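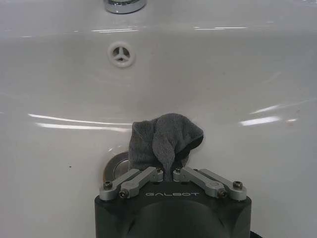 ## Sink wiping fault: FAQ

Applies to the Prurnix basin routine, release 4. Last revised December 2020.

**What is fault 1463?**
Loss of grip during a wipe. The controller expected a cloth between the finger pads and the pads closed to zero.

**What went wrong at the Groston site?**
The cloth slipped out over the drain and the arm kept going. Bare finger pads ran along the ceramic for 3 strokes before the force limit stopped them. The basin was scratched. No one was hurt.

**Why didn't the arm stop sooner?**
Grip was checked only at the start of each pass. Release 4 checks it every 300 ms.

**How should the cloth be held?**
By a narrow tail, with the rest bunched above the pads. A flat fold held by one corner pulls free more easily.

**Can I clear the fault from the panel?**
Yes, once the arm is parked. Press the stop button before reaching into the basin — a paused arm can still move.

**The fault comes back after a reset. What now?**
Check the linkage screws for play and the pads for lint. If both are fine, send the log to Soser support and leave the routine disabled.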